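Speaker notes: Selecting among near-duplicate objects with a two-arm cell
Pergate workshop, 24 May 2021. Slot is short, keep to the timings.

Slide 1. Title
Skip the affiliations. State the question straight away: when a policy is told to pick "the blue one", how much of its success comes from the language and how much from where the objects happened to lie during training?

Slide 2. Background
Earlier Nandex results were reported on objects that differ in shape, size and color at once. With a set like that, any single cue is enough to solve the task. We wanted sets where one cue varies and the others hold still. Electrical parts are convenient for this. They are cheap, rigid, and sold in the same body with different shell colors.

Slide 3. Task
Two arms, one shared table, one instruction per episode. The instruction names a target and a destination side. An episode starts with both grippers empty and clear of the objects. The policy chooses which arm to use; we do not tell it. 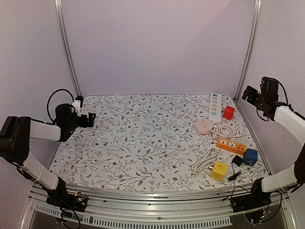
The three cube sockets are the core of the test. Red, blue and yellow, same form, so the color word is what separates them. The strips, the round socket and the cords are distractors, and the cords cause more trouble than the rest put together. Say this slowly, it comes back on slide 6.

Mention the sheet. A printed pattern of stems and small red flowers was kept on purpose. On a plain surface the segmentation step is too easy and the numbers flatter us.

Slide 4. Layouts
Balanced layouts spread the objects over the table. Skewed layouts put all of them on one side. In a skewed layout the near arm is the sensible choice, and a policy that has learned a fixed arm preference will show it here.

Slide 5. Data
300 demonstrations for training, 200 held-out episodes for evaluation. No layout appears in both. Giraldo is the baseline, Skistley is our variant with the arm choice predicted before the grasp point. Same encoder, same training schedule, 3 seeds each.

Slide 6. Results
Show the plot, let people read the axes. Balanced layouts: no difference worth claiming. Skewed layouts: Skistley picks the near arm more often and finishes more episodes. Color errors are rare in both. Most remaining failures are cord contacts, where a finger catches a loop and drags a neighbor out of place.

Slide 7. Limits
One cell, one lighting setup. Color names only, no relations such as "behind the strip". Cord state is not modeled at all. Next data collection is planned for September and will add relational instructions.

Backup slide, only if asked: failure labels were assigned by two annotators from video, disagreements settled by a third pass.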